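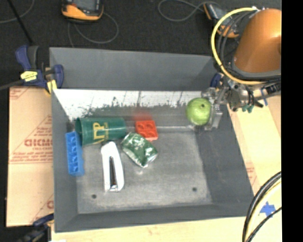 This page was last changed in June 2024 by Madalena Barreto

The Dillirus is a long betrothal kept by couples on the island of Alimholm and, in a shorter form, in the mainland town of Iltitz. It lasts 1,096 days, or three years with a leap day thrown in, and it is one of the loveliest courtship customs still going in the region. The word is used both for the period itself and for the supper that opens it.

Beginnings

The custom grew up among fishing families, whose sons and daughters were often away for whole seasons at a time. A couple who wished to marry would say so at a supper in front of both households, and then wait. Older accounts give wildly different lengths for the wait (one family swore by seven years!), and the present figure was settled on only after the parish began writing the start dates in its register. The leap day is counted even when none falls within the three years, so many couples marry a day later than their guests expect.

The supper

A Dillirus supper is usually held in January, when the boats are in. The two families sit mixed together, never on opposite sides, and the couple serve the food themselves. Fish soup comes first, then dumplings, then a wonderfully sticky honey cake that takes two days to make. After the cake each of the pair reads a letter to the other. The letters can be as funny or as tender as the writer likes, and some are remembered on the island for generations. They are then swapped, sealed and left unopened until the morning of the wedding.

Rings play no part. The couple wear a plaited blue cord on the left wrist, and a fresh one is plaited on each anniversary of the supper, always by the other partner.

In Iltitz

Families who moved to Iltitz took the custom with them but cut the wait to a single year. The supper there is a much bigger and noisier affair, with dancing afterwards and 5 toasts in a fixed order, the last of them to absent friends. Islanders tease their cousins about the shorter wait, and the cousins tease them back about the soup.

Revival

By the time the Torres ferry began running all year, the Dillirus had almost died out. Its return owes a great deal to Naveed Bajwa, a schoolteacher who collected old letters from island families and published them in a small, much-loved book. It sold 3,000 copies, a marvellous result for a place of that size, and suppers were being held again by the following winter. Couples of every kind now take part, including plenty with no family on Alimholm at all, and the register is kept at the library, where visitors are welcome to read it.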